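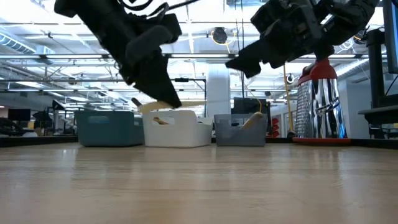 Notes on collecting the utensil set

2021-08-24

I have been putting off writing about the utensil sorting work until the set was far enough along to say something useful. We are now at 600 episodes, out of which I would keep most. This post is mainly for people doing the same kind of collection on a two-arm setup, and partly so I remember what I decided.

The task is simple to state. Kitchen utensils start out on the table, and the arms put them into the bins at the back. An operator drives both arms, we record everything, and the recordings become training data for the policy. We call the project Metell. The name comes from an older project and means nothing.

The first 200 episodes were mine and Slamet Hutapea's, split evenly. I trained a policy on those alone in May to see what we had. It reached for things well and was bad at letting go. When I went back through the recordings I found the reason quickly. Slamet lowers an item into the bin and opens the gripper near the bottom. I open above the rim and let it drop. The policy had learned something between the two, which was to go partway down, stop, and wait. Sometimes it waited until the episode timed out.

So we wrote down a rule. The lower end of the item goes below the rim before the gripper opens. It doesn't have to touch the bottom. That one line did more for the results than the two weeks I had spent on the training settings.

Other things we settled on:

Start positions. I used to lay the utensils out in a way that looked random to me. It wasn't. I almost never crossed two items, and I almost never put a handle pointing away from the arms. Now the layout comes from a short script that prints a position and an angle for each item, and we set the table from the printout. It is slower and a bit tedious.

Knives. They are harder than the spoons. The blade is thin and sits flat on the wood, so the fingers have to come down very close to the table to get under any of it. We grasp by the handle only. If an operator takes one by the blade, the episode is marked and left out, even if the knife ends up in the bin.

Which arm does what. At first we let the operator choose. Now the arm nearer the item takes it, unless the other arm is already in the way. I want the policy to see some of those cases where one arm has to hold back, so we leave them in.

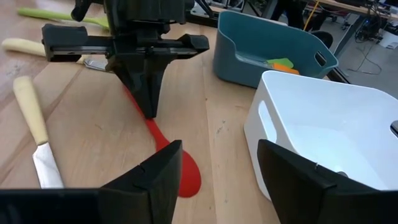 From the right wrist camera, with the other gripper over the red spoon.

The wrist cameras matter more than I thought they would. The fixed view is fine for knowing which bin is which, but once an arm is down at the table it hides the thing it is picking up. The wrist views show the fingers and the item together. When I trained without them, grasps on thin handles mostly failed, coming down just to one side.

The cost is that the wrist views also see a lot of office. Chairs, cables, people's legs when someone walks by. I thought about putting up a screen and decided against it. The robot will run in this same room with people walking through it, and I would like the data to include that. Ask me again in a few months.

Mistakes are the part I still go back and forth on. If an operator misses a grasp and tries again, is that a good episode? We keep it if the second try succeeds and the pause between is short. A recovery is useful to learn from. A long pause while someone thinks about what to do is not, and I trim those or throw the episode out. In the last batch I threw out 29, mostly for pauses. A few were lost to a dropped camera stream, which I have since fixed by moving the recorder to its own disk.

On pace, one person can do 40 good episodes in a session before the quality goes down. You can see it in the recordings. The paths get less direct and the gripper opens early. We switch operators at that point, whether or not the person feels tired. I rarely feel tired and my late episodes are still worse.

Resetting the table takes longer than the episodes do. I looked into having the arms empty the bins themselves and recording that as a second task. We tried it for a day. Reaching down into a bin for a spoon lying flat is much harder than putting one in, and I don't think we have the right fingers for it. Slamet wants to try narrower ones.

Next is a batch with the bins in different orders. All of the current episodes keep them in the same order, and I expect the policy is relying on that. I'll retrain once that batch is in and post the numbers, including the ones for the knives.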